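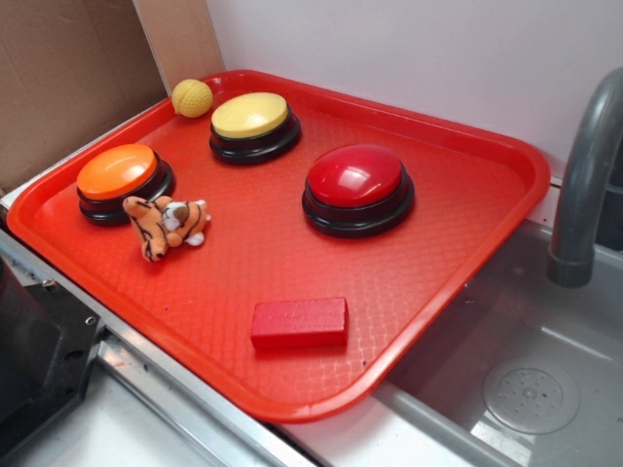
The red tray, with the buzzers, the ball and one tiger lying down.

Home About Archive Small Rooms Contact
3 min read

I have never believed in the tray. You know the theory: put your clutter on a tray and it stops being clutter and becomes a "collection." Xiuying Jiang swears by it, and her place always looks good, but I suspect her place would look good if she kept everything in a bucket.

Still, I gave it a try one Sunday in October. The tray is red plastic with a woven sort of pattern on the bottom, and it's big. The game buzzers went on first – yellow, orange, red – because they had been rolling around the Stockdale drawer (the drawer from the old Stockdale desk, long story) and eating space. Then the dimpled yellow ball, then the stuffed tiger.

Does it look tidier? A little. Does it make me put things away? I doubt it. The blog that sold me on this promised I'd get back 32 minutes a week, and I would love to know who was holding the stopwatch. 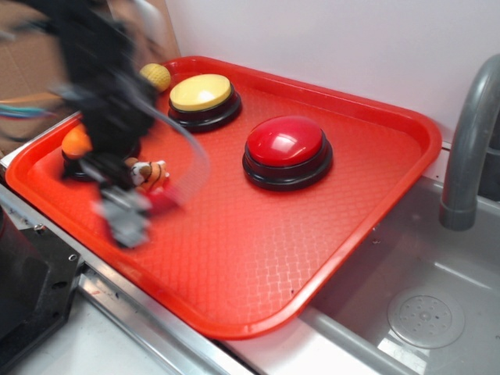
Won't a tray just fill up with junk? Mine probably will, so I'm clearing it every Sunday and anything that doesn't belong goes back where it came from.

Trevor Cropper says I should have bought the Akunora organizer with the little lids. I looked it up. It costs 49 dollars and the buzzers wouldn't fit under the lids anyway. I'll leave the tray by the wall until Thanksgiving and then decide.

49 shares 32 comments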